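Wovedex Declines to Sign Wodness Code for Household Robots, Publishes Its Objections

Oct 15, 2025 - Wovedex, which tests mobile manipulators for use in private homes, said today it will not sign the Wodness Code of Good Practice in its present form. The company has sent its written comments to Gesgate, the publisher of the code, and is making them public at the same time.

The Wodness code was released in February as a voluntary standard for robots that tidy, fetch and carry in homes. It runs to 36 pages. A manufacturer that signs it may print the Wodness mark on its packaging once it has completed a self-assessment form. No outside test is required at any stage, and there is no date by which one will be.

"We read it twice, hoping we had missed an annex," said Horațiu Nedelcu, head of test practice at Wovedex. "A buyer who sees a mark on a box thinks somebody checked the machine. Under this code, the somebody is the company that built it, and the check is a form."

Wovedex's comments deal mainly with Section 5, which covers handling of soft goods. The section says a robot should grip household textiles "with appropriate care." It gives no limit on grip force, no list of items to be tried and no definition of damage. A machine that tears a seam on every tenth pillow could meet the wording as well as one that never does.

The code is also vague on where testing should take place. It recommends "a representative domestic setting" and leaves the rest to the signatory. In Wovedex's experience that phrase gets stretched a long way. A bare bench under even light is a very different job from a shiny tiled floor with a lamp reflected in it, or a stack of cushions on a low ottoman with one corner hanging over the side. Wovedex runs its own trials among ordinary furniture, and it asks that the code say in plain words what has to be in the room.

Then there is the success rate. The code allows a signatory to claim "reliable operation" at 90 percent of attempts, with the signatory choosing the attempts. Wovedex does not object to the number as such - for picking up a pillow it may be generous or harsh, depending on what happens in the other cases. Dropping a cushion on the floor is a nuisance. Closing a gripper on a hand that was reaching for the same cushion is an injury. The code counts both as one failed attempt.

The company proposes the following changes:

A fixed minimum of 500 attempts per task, with the list of objects published before testing starts.

Failures sorted by what they could do to a person, a pet or the home, and reported separately.

A stated maximum closing force for each gripper, measured at the fingertips and measured again after wear. Scuffed and worn fingers do not always hold the way new ones do.

Results for shiny floors, patterned fabrics and overlapping objects, reported even when they are poor.

An outside laboratory for at least one round of testing before the mark is used.

Gesgate has said that a light code will bring more companies in, and that stricter rules can follow later. Wovedex has heard this before and would like to see a timetable. The Bălan laboratory, which reviewed a draft of the Wovedex comments, supports the call for outside testing but considers the number of attempts too high for small firms. Wovedex has printed that objection in full alongside its own text.

"Bălan may be right about the cost, and we'll talk about it," said Nedelcu. "I'm less willing to talk about the form. I have filled in a lot of forms. It is very easy to write 'yes' in a box late in the afternoon."

Wovedex stresses that it has no competing mark to sell and does not plan one. It also admits that its own published procedures have gaps. They say little about stairs, and nothing useful yet about homes with small children. Those sections are being rewritten, and outside comments are welcome, including unfriendly ones.

The company will look at the Wodness code again if a revised edition appears. Until then it will go on reporting its results without the mark, with the failed attempts left in.

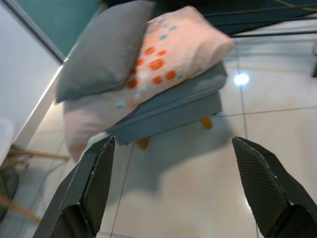
Manufacturers who have already signed are asked to publish their completed self-assessment forms, along with the list of objects they used. Wovedex will link to any it receives.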